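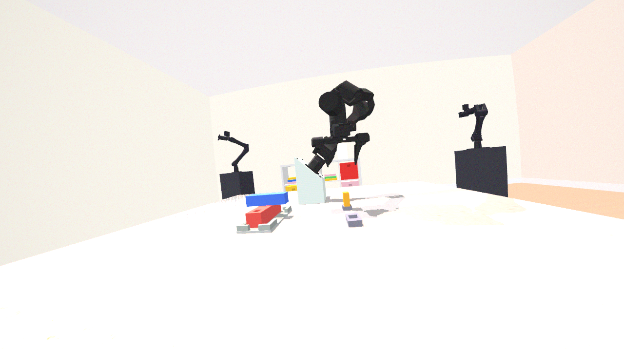

Vevari Virtual Assembly Bench -- come and drive it at the Memthorpe open day

Category: Simulation & Training > Demo Visits
32 shares | 4 comments

I've been showing people the Vevari bench for long enough now that I know the moment they get it. They sit down, push the hand controller a little too hard, the black arm swings over the table and they duck. It's on a screen! They duck anyway. I did too, the first time Shaohua Cai let me have a go at it.

So, what is it? Vevari is our simulated robot cell for small-parts assembly. You get an arm with a two-finger gripper, a white tabletop, a handful of chunky colored parts, and a room around it with shelves, bins and more arms standing at the back. Everything is rendered. You pick, place and line parts up the way you would on a real bench, only when you drive a finger straight into the table you hit reset and carry on. If you've ever had to explain a bent finger to your boss you'll see the appeal.

What you'll do on the day

We're holding the open day at our Memthorpe building on 27 October 2018, and the bench is the thing I'd come for. Visitors drive it themselves. I talk for a few minutes, Maeve Fitzgerald sets up your seat, and then the controller is yours.

The starter task is the blocks. There's a yellow peg, a lavender piece with a square hole in it, and a group of bigger parts in red, blue and light gray off to the side. Most people head straight for the yellow peg, which is fine, it's small and it stands up nicely and it looks easy. Then they find out how much the angle of the wrist matters. Come in with the fingers spread wide, get the peg between them before you close, and go slower than feels natural. Maeve will tell you the same thing and she's much more patient about it than I am.

After the blocks you can try the shelf task if there's time, or just mess around. Hafþór Ravn spent his whole first session trying to push the long red block across the table without closing the gripper once, and we ended up adding it to the menu as a warm-up (it's called "Shove" -- sorry, Hafþór).

Two ways to look at it

You can drive from the room view, where you see the arm on its mint-colored mount with the parts laid out on the table, or you can switch to the hand view. I like the hand view more than I expected to. It's a very wide, round picture looking out past the gripper, so the table bends at the edges and the fingers come up huge and black at the bottom. Takes some getting used to. People who play a lot of video games hate it for five minutes and then won't switch back. Vija Grīnberga, who wrote most of the rendering, says the trick is to stop looking at the fingertips and look at the part, and since she's the one who put the bend in there I listen to her.

The shadows help as well. They're soft and a bit messy, on purpose, but once you start using them to judge height you'll wonder how you managed before. Leave them on, please. There's a switch in the menu and everybody flips it.

What comes with the bench

- Vevari software with the block task, the shelf task and Shove
- One hand controller and a foot pedal for reset
- Room view and hand view, switchable while you drive
- Session recording, so you can play back your run and wince
- Setup by one of us at your place, with a half day of teaching

The recording holds almost 1000 runs before you need to clear it out. Our friends at Ozoliņš filled theirs up by February and called to ask if it was broken. It wasn't, they'd just had a busy winter. A full bench license covers 2 seats, and extra seats can be added later, so don't feel you have to decide all that on the day.

Getting a slot

Write to Aigars Rebane at the front desk and tell him how many of you are coming. We run people through in small groups, so if you show up with your whole department somebody's going to be drinking coffee for a while. It's decent coffee. Bring glasses if you use them for screens, I forgot mine last year and drove like a fool in front of customers.
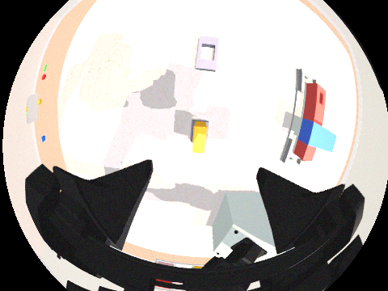 Do I need to know how to program to use the bench?

You don't need any programming for the tasks that come with it. Everything is driven by hand with the controller and a few menu buttons. If you want to build your own tasks there's a text file format for placing parts, and Vija is happy to go over it with you at the open day -- just grab her before lunch, she gets surrounded afterward.

Tags: open day, virtual assembly, gripper practice, Memthorpe

Contact Tronden | © 2018 Tronden | Back to top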